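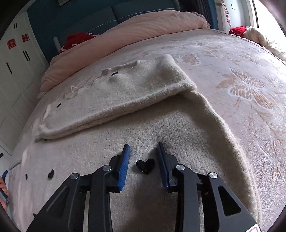 Collecting Two-Handed Garment Folding Demonstrations with Hand-Held Grippers

Project report, Erdem group, spring term

1. Purpose

The Erdem project trains a policy to fold knitwear on a soft surface. Our part of the work was the data. We had to produce a set of two-handed demonstrations in which a person operates a pair of hand-held grippers directly on the garment, and to deliver it in a form that the training group could load without hand editing. The training results are covered in a separate report and are only mentioned here where they affected collection.

An earlier set, recorded on a lab table, gave a policy that worked on T-shirts and failed on sweaters. Two differences were suspected. Knit fabric is thicker and stretches under the jaws, and a table does not give way when the jaws press down on it. We therefore recorded on made-up beds in furnished rooms.

2. Setup

Each operator holds one gripper per hand. The jaws are opened and closed by a trigger, and jaw width is logged together with the video from each gripper. Recording and time alignment were done with Hidix, the logging program written by last year's group. Files were checked and cut in Clidach.

Before each session the operator closes both grippers fully and opens them fully two times. This gives the zero point for jaw width. In the first sessions the step was done only at the start of the day, and the zero point drifted enough that light grasps on thin fabric were logged as closed on nothing.

3. Task definition

One episode covers one garment, from a spread state to a folded state. The spread state does not have to be neat. We asked for the garment to be fully on the bed, front or back up, with no sleeve hanging over the side. The steps are:

Fold the sleeves in.
Bring the hem to the collar.
Press once along the fold with closed jaws.
Release and lift both grippers clear.

Operators could regrasp as often as needed. An episode was dropped if the garment was touched with a bare hand, if either gripper lost tracking, or if the operator stopped for longer than 7 seconds.

4. Garments

Knitwear was chosen for variation in pile, thickness and trim. Ribbed bands turned out to be useful grasp points. They are stiffer than the body of the sweater and hold their shape when lifted at one place. Fuzzy body knit is harder. The jaws tend to take up only the surface fibers, and the lower layer stays where it is. Operators corrected this by pushing down into the fabric before closing, a motion that does not appear in the table set at all. 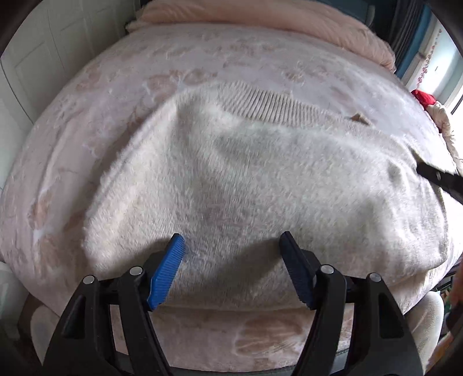
Figure 1. Cream knit sweater spread on the bed, gripper jaws open at the near edge.

5. Results

We recorded 63 episodes at the Endside apartment in March. Of these, 21 were dropped, mostly for lost tracking. Tracking loss was most common when an operator reached toward the far side of the bed and the view filled with plain bedding. Patterned bedding gave fewer losses, but we did not test this under controlled conditions.

Strong window light was the second problem. Exposure was left on automatic, and pale fabric near a window lost most of its surface detail. The affected episodes were kept and tagged, as the training group wanted to see whether the policy could handle them.

6. Limits and further work

All operators were right-handed, and the right gripper makes the first grasp in nearly every episode. A mirrored copy of the data may reduce this bias, although mirroring also reverses the room and the light. The set has no failed folds followed by a recovery, apart from short regrasps. The next group should record these on purpose, starting from a half-folded garment with one layer slipped.

The release step also needs a tighter definition. Some operators lifted straight up and others slid the jaws out sideways, and the training group reported that the policy hesitates at this point.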